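Wimside | Galería | Taller de ropa de casa

Toallas de mano: doblado y guardado

5 de abril de 2026

Galería del taller de doblado que dio Delia Buzatu en la sala de Wimside. Trabajamos con toallas pequeñas, de las de mano y bidé, porque son las que peor quedan en los armarios.

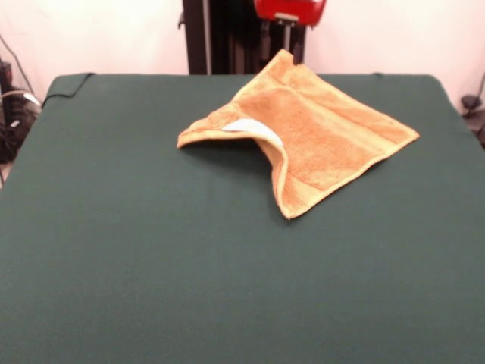
Delia empezó por lo más sencillo, el paño cuadrado. Primero se extiende, luego se busca una esquina y se lleva a la opuesta. Si la toalla es de rizo grueso conviene pasar la palma desde el centro hacia los bordes antes de hacer el primer pliegue. Una arruga que se queda dentro ya no sale, y el montón acaba torcido.

El dobladillo da más trabajo que el rizo. Suele encoger antes en los lavados y entonces tira de la tela y levanta los lados. Delia recomienda estirarlo con los dedos, tramo a tramo, cuando la toalla todavía guarda algo de humedad.

Una toalla naranja como la de esta página admite dos pliegues: en cuatro, para estante, o en triángulo y enrollada, para cesta. En el baño de casa yo uso el segundo.

Los hilos sueltos de las esquinas se cortan a ras con tijera pequeña. No hay que tirar de ellos, se puede abrir la costura.

Sobre la mesa. Preguntaron varias personas si hace falta forrarla. Una tela mate y tensa ayuda a que el rizo no resbale, y si es de color oscuro se ven enseguida las pelusas. En casa sirve una manta fina o una sábana vieja doblada.

Sobre el lavado. Traian Sârbu pasó una hoja con sus indicaciones: toallas de color aparte, poco detergente, nada de suavizante y centrifugado a 1000 revoluciones. Las copias que sobraron están en la entrada.

Sobre el armario. Las limpias van debajo y se gastan las de arriba, así rotan todas. Marion Drummond separa las de mano de las de baño con una tabla a 70 cm del suelo, a la altura de los niños.

El próximo taller será de sábanas bajeras. Hay 14 plazas y dura 2 horas. Cada persona trae una bajera de su casa, mejor de cama individual. Las inscripciones se hacen en recepción, con Panagiotis Kalogeropoulos.

Quien quiera la hoja de pliegues de la sesión de febrero, la de servilletas, puede pedirla también allí.

Volver a galerías | Talleres | Contacto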